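Grustano Questions "Kitchen Refresh" Savings Claims, Publishes Its Own Buyer Checklist

WITOMAU, 10/24/24. Kitchen showrooms keep telling homeowners that new cabinet fronts and a stone counter will pay for themselves when the house sells. Grustano, the home renovation advice service, has looked at the sales material and is not convinced.

The service read 47 brochures and online offers collected since June. Only nine gave any source for the resale figures they quoted, and two of those sources were other brochures. Grustano also surveyed 524 households that had redone a kitchen. Many liked the result. Far fewer could say what it had added to the price of their home, and quotes for the same job differed by up to $4,000.

"Bold color" packages get special attention in the report. Sellers describe them as timeless one year and as a trend the next, often in the same catalog.

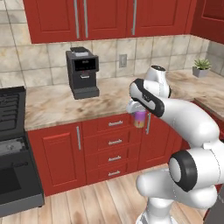

Red upper and lower cabinets in a kitchen rendering.

Grustano does not say that buyers should avoid color, or stone. It does say that a showroom drawing is sales material and should be read as such. Lighting is generous in these drawings, and nothing in them shows what a counter looks like after a few years of spills.

The Zilen package, sold as a full refresh, leaves out plumbing and disposal. The Kermani package includes both but charges extra for tile. Neither seller puts this on the first page of its offer. Grustano has asked both to change that and has so far received one form letter.

Small appliances are another soft spot. Some offers add a coffee maker as a "free gift" while the total quietly goes up.

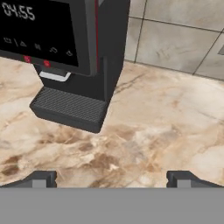

About Grustano

Grustano gives independent advice on home renovation costs. It takes no commission from showrooms or installers. The full report and checklist are free at its Witomau office.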